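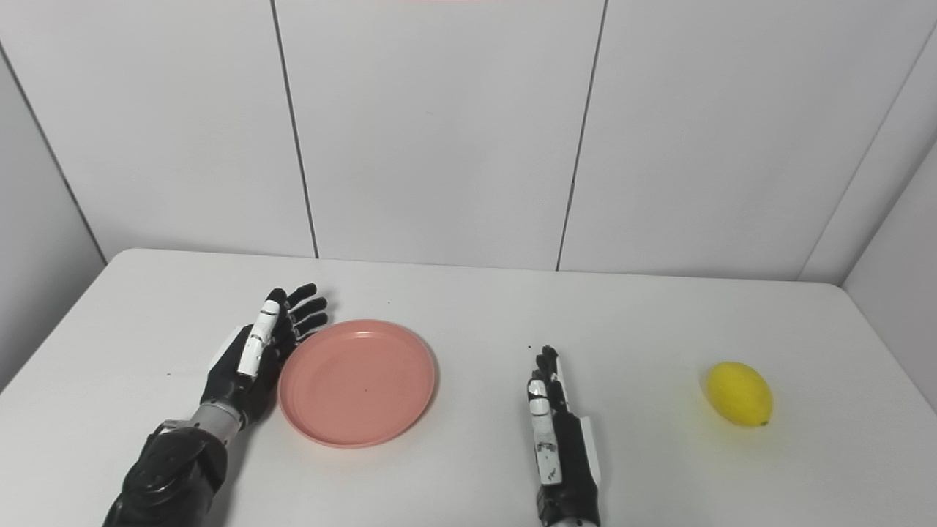 Can you teach a pair of robot hands to pick up a lemon in a shared workshop, with no lab behind you? With patience and a lot of bad tries, you can get surprisingly far.

I named the project Lemen, which started as a typo in a folder name and stuck. Two hands, two forearms, one pink plate, one lemon. The job is simple to say: right hand takes the lemon, puts it on the plate, left hand keeps the plate from sliding. I've been on it since September and I still get a kick out of it every single evening!

Most of my time at Makero went into the white booth. My old corner by the window changed color all day long, and the vision code hated it. White panels on three sides fixed more than two weeks of fiddling with thresholds had (I wish I'd built it first).

The thumbs were the other headache. They closed too early and squirted the fruit sideways, so I slowed them down by 60 milliseconds per step and let the fingers arrive first. Isauro Espinoza talked me into that one over coffee, and he was right. I also dropped the grip limit a lot, after a very juicy afternoon.

Count so far: 317 tries logged, 200 of them good enough to keep. The misses are mostly lemons that lie at a slant with the tip pointing away from the hand. Next I want to try a lime, and then an egg, if anyone will stand near me for that.

Wiring notes for the wrists are coming in the next post.

2 comments
Share this post
Search this blog... Go
Contact | © Tremamgate | Back to top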